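Household Care, Unit 4: Hard Surfaces and Stains
Handout for the practical session

Read this before you come to the practical. Bring it with you, as the marking sheet refers to it by section.

1. What counts as a hard surface

For this unit a hard surface is anything that does not soak up water straight away: enamel, glazed ceramic, glass, steel, moulded plastic and sealed stone. Unsealed wood and bare plaster are dealt with in Unit 5. If you are not sure what a surface is made of, treat it as the most delicate thing it could be.

2. Types of mark

Loose soil is dust, crumbs and hair. It comes off dry and should always come off dry, before any water goes near it.

Residue is something that has been spilt and has dried in place. It sits on top of the surface. You can often feel the edge of it with a fingertip through a glove.

Film is thin and spread out, usually soap, grease or limescale. It may only show when the light falls across it from the side.

True staining is colour that has gone into the surface itself. It feels the same as the area around it. Old plastic takes up tea, turmeric and rust in this way, and so does enamel that has lost its glaze.

Students often go straight to a strong product because a mark is dark. Colour tells you very little. A pale streak can be harder to shift than a brown one.

3. Order of work

Clear the surface and put any cloths to one side.
Take off loose soil with a dry cloth or soft brush.
Wipe with warm water and a drop of washing-up liquid.
Lay a damp cloth over residue and leave it for 8 minutes.
Wipe again, working from the outside of the mark towards the middle.
Rinse, dry and look again from a low angle.

Only after this should you think about a cream cleaner. Test it first on a part that does not show. Scouring powder is not used in this unit on plastic or enamel – the scratches hold dirt and the next stain goes in deeper.

4. Reading a pale surface

Pale surfaces show yellow and tan marks well but hide white film. Look at the whole area before you touch it and note where the marks are, what shape they are and whether they have a clear edge.

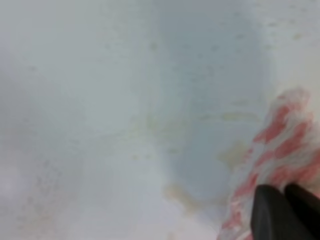

Fig. 1. Pale, slightly glossy surface with yellowish-tan marks; red-and-white fabric at lower right.

Using Fig. 1, write down which marks you would treat as possible residue and what you would do to check. Include the ochre smudge, the faint yellow streak and the small flecks. A photograph cannot settle the question, so give your reasons and say what you would expect to feel.

5. For the practical

Bring rubber gloves and two plain cotton cloths. Patterned cloths can lose dye when damp, so keep them for dry work. The Hofstetter workbook covers the same ground on page 445 if you missed the lecture.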